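Lowther Tenants' Group Questions Plarnel's "Paperless" Billing Claims

2 comments | 62 shares

LOWTHER, December — The Lowther Tenants' Group today asked property manager Plarnel to show its math on the switch to online-only rent statements. Plarnel says the change will save money for everyone. The group has yet to see a dollar of it.

Of 659 households in the Lowther buildings, 298 told the group they still want a bill in the mail. Plarnel now charges them a monthly fee for one. 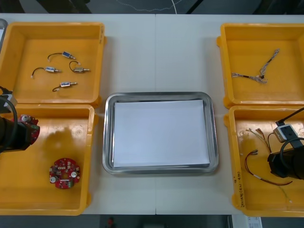
A stack of white paper in a steel tray.

"They call it a green program," said Elínborg Hafstein, who speaks for the group. "Fine. Then why does the fee go up if you ask for large print?"

Plarnel's notice to tenants promises "a smoother experience" through its Plarora portal. It does not say what happens when the portal is down, or who pays the late charge.
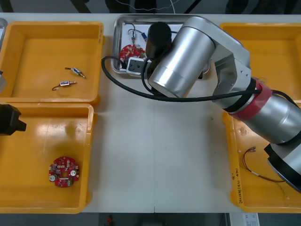
The group also wants to know why the savings figure in the notice leaves out the cost of the portal itself. Two written requests for that number have gone unanswered — a strange result for a system sold on speed.
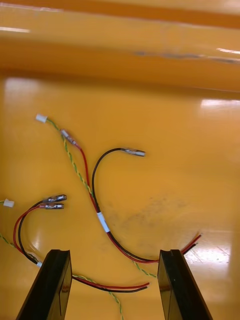
Ratree Thongsuk said she would gladly use the portal if it would let her print a receipt.

The group is asking Plarnel to drop the fee until the full costs are made public.

62 shares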